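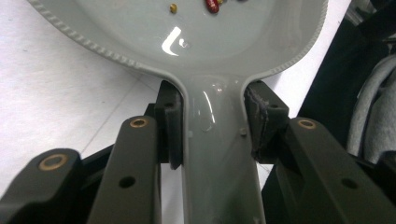
Comedy clubs should stop running bringer shows. If you have never done one, the deal is simple. A new comic gets five minutes on stage as long as a set number of paying friends come through the door. At the Kaltero, where I did my first, the number was eight. I brought seven and was sent home at 9:30 without going on. My friends stayed and paid for their drinks.

Club owners say they need the money, and I believe them. Rent is high and a room with 31 people in it on a slow night doesn't cover the bar staff. But the show is being sold as comedy, and the lineup is picked by who has the most patient coworkers. The audience can tell. Most of them came for one person and talk through the rest.

It also teaches comics the wrong thing. A friendly crowd will laugh at anything you say, and you go home thinking the bit about your landlord is finished. Anathi Mabuza did bringers for 3 years before she tried an ordinary open mic at Shezi. She told me she threw out nearly all of her act in a month.

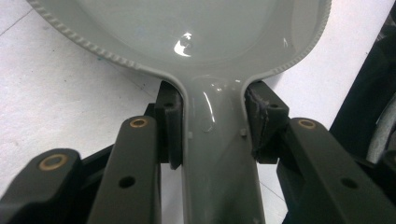

A gray plastic spoon with a beaded rim.

There are other ways to fill a slow night. Charge everyone a small cover, book two comics who can hold a room, and give the new people short spots in between. Tustico has done that since April. It seats around 100 and it isn't full – but strangers come, and some of them come back.

I still owe those seven friends a show. I'd like it to be one they'd have picked for themselves.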